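Skukex adds second shift to bowl sorting recordings

Skukex has started a second daily shift at its Guthrie site to record two-armed robots handling small tableware. The company said the added hours are meant to bring its set of recorded examples to 900 by the end of January. The count stood at 562 when the shift began.

The recordings are for Zercombe, a learning system that Skukex is building for commercial kitchens and dish return areas. Zercombe is trained on runs in which a person drives both arms by remote control from start to finish. The arm positions and the camera views are saved together, and each run is stored with a short written label saying what the operator was asked to do.

The current task uses shallow rounded-square bowls in several colors and an orange plastic basket. Operators practice picking bowls up by the rim, passing them from one arm to the other, and stacking them by color. 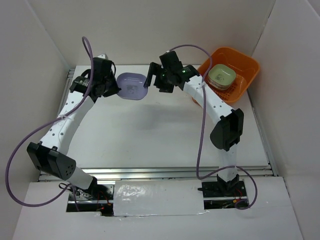

Morven Ogilvie, who manages the recording program, said the handover takes new operators the longest to learn. Both grippers have to be close together without pushing against each other, and the first arm must let go only after the second has a firm hold. "People want to rush it," Ogilvie said. "We ask them to slow down until the motion is smooth, and then the speed comes back by itself."

New operators complete two days of practice before any of their runs are kept. A reviewer then watches each recording and marks it as accepted, accepted with a note, or rejected. Of the first 562 recordings, 509 were accepted. Most of the others were turned down for long pauses or for camera files that did not line up with the arm data. Dropped bowls are not grounds for rejection if the operator picks the bowl up again and finishes the task.

Starting layouts are changed between runs. Bowls may be spread out or set close together, and their colors and angles are mixed so that the system does not learn a single fixed arrangement. The layouts come from a printed list, which is updated each week after the reviewers report which ones have been covered. 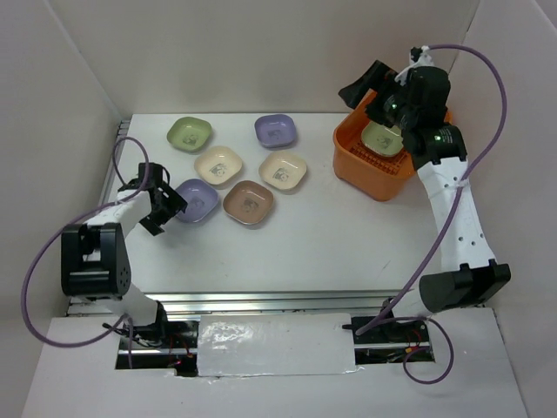
The second shift runs from 3 p.m. to 9 p.m. and has 6 operators, who change places every half hour. Tellier, which supplies the recording software, has added a screen that shows the next layout and the wording of the task. Before that change, operators had to check the list by hand and type in the label themselves, and Ogilvie said spelling mistakes in the labels had been a regular chore to fix.

Skukex plans to train a first version of Zercombe on the bowl recordings in the spring. It will be tested on layouts held back from training. Cups and flat plates are next on the schedule, with flatware to follow if the grippers can be fitted with narrower fingertips.

Applications for operator positions on the second shift are open through the end of the month. No robotics experience is required, and training is paid.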